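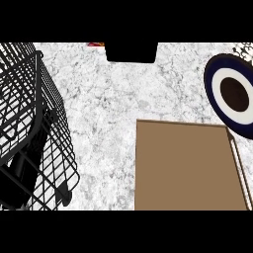 Support > Solutbridge Sync > Ticket 710

We use cookies to remember your login. Accept / Manage

Opened by Viktória Balogh, Cimorville office
Export stops at 300 rows. The file should have 1000. No error shown.

Reply from support: Please clear your cache and try again.

V.B.: Cleared it. Same 300 rows. I doubt a browser cache decides how long a CSV is.

Reply from support: Please update to the Puster connector 2.

V.B.: Updated. Now it stops at around 290, so I wouldn't call that a fix. Is there a page limit on your side?

Status: Resolved (by system)

V.B.: Reopening. Who resolved it?

Comments

illes_k: Same here since November.

tmorrow: Set page size to "all" under Advanced. Worked once for me, then didn't.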